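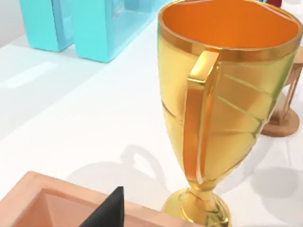
Gold cup on a white tabletop.

Subject: Re: [skurnia-shows] June lineup + load-in
Date: Friday, May 30, 2025

Quick one, between shifts, sorry for the fragments.

Yes to the Stenard for the June show. Deposit's paid, they sent the contract back signed this morning. Doors at 7, first band at 8, hard curfew at 11 and they mean it. Load-in is the alley side, not the front. Van can sit there 28 minutes before the meter people start circling, ask me how I know.

Order as of now: Raju opens, then Ranano, then the touring act. Raju wanted the middle slot but they're sharing a drummer with Ranano so it's easier to do those two back to back and leave the kit alone. Backline is ours, bring your own cymbals and snare. Bass cab is the old one, it buzzes below low G, you'll live.

On the money question, quoting from Tuesday:

> Are we still doing the flat guarantee for the
> tourers? Last time we promised 1,000 and the door
> didn't cover it. I'm not against it, I just want to
> know before I put my name on anything. Also can we
> please get a real sound check this time, Ranano
> played two songs with no vocals in the mains.

Still flat, still 1,000. Door last time came to 2,194 but the room took thier cut off the top plus the sound tech, so we ended up short. This time the tech is included in the rental - got that in writing. Locals split whatever's left after the guarantee. Tickets are 28 at the door, I know, I know, it was the room's minimum.
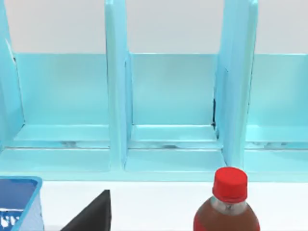 Sound check: tourers at 4, Ranano at 5, Raju line check only right before doors. If you're late you get a line check too, no exeptions. Vocals first this time, then drums.

Still need:
- someone on the door from 7 to 9
- a floor for 5 people, one night, one of them allergic to cats
- flyers up on the Skurnia side of the river, I've only done downtown
- a DI box that works

Reply to the list and not just me, my inbox is a mess. Set times go out once the tourers confirm their drive. Guest list is two per band - don't ask for a third.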